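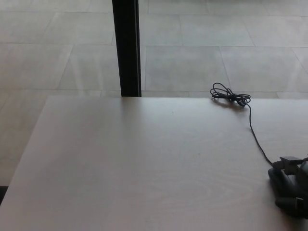

What's the quickest way to rename a whole folder of files on a Mac?

Select the lot in Finder, right-click on any of them and choose Rename. A small box drops down and lets you replace text, add text or start again with a format of your own, numbers included.

I only learned this in March, after years of clicking on each file and typing like a lemon. What pushed me into it was a folder of 1,574 scans from the Ridgeway walking club, whose newsletters I'd offered to sort out in a weak moment. Every single one was called Scan, followed by a number that meant nothing to anyone. The club's old office in Bresham had a scanner that started again from 1 whenever it was switched off, so there were duplicates all over the place too.

My first go was a mess. I picked Format, typed a lovely new name, pressed the button and watched the whole folder shuffle itself into an order I didn't recognise. The trouble was my window, which was sorted by size. Finder hands out its numbers in the order the files are showing, so if you want them to run by date, sort by date first. Luckily Command-Z put everything back in one go (I did it straight away, before touching anything else, and I'd suggest you do the same).

The second go was much better. I split the scans into folders by year, sorted each by date created and gave them names like Newsletter 1987 with a counter on the end. Do choose Name and Counter and not Name and Index if you have more than a handful. Index gives you plain 1, 2, 3, but Counter pads the numbers out with noughts, and that keeps them in line when you copy them to some older gadget that thinks 10 comes before 2.

Replace Text is the one I use most now. My music folder had 361 tracks with "(Musis rip)" stuck on the end, left over from Musis, a little program I used for copying my CDs and haven't opened in ages. I put that in the Find box, left the Replace box empty and off they all came. Mind the space before the bracket, though! I forgot it the first time and ended up with a stray gap in front of every full stop.

There are things Finder won't do. It can't change capitals to small letters, and it can't pull the date out of a photo and put it in the name. For that I tried Clalaritz, which shows the old names down one side and the new ones down the other before you commit to anything. I like that a lot. The free version stops at 800 files a time, so the newsletters would have needed two runs, but for holiday photos it's plenty. It took me 6 tries to get the date the right way round – year first, then month, then day, if you want them to sort properly – and then I saved it as a preset and haven't had to think about it again.

One last thing, and I say it with feeling: copy the folder somewhere else before you start. My copy of the newsletters is still sitting on a memory stick in the kitchen drawer, every one of them called Scan.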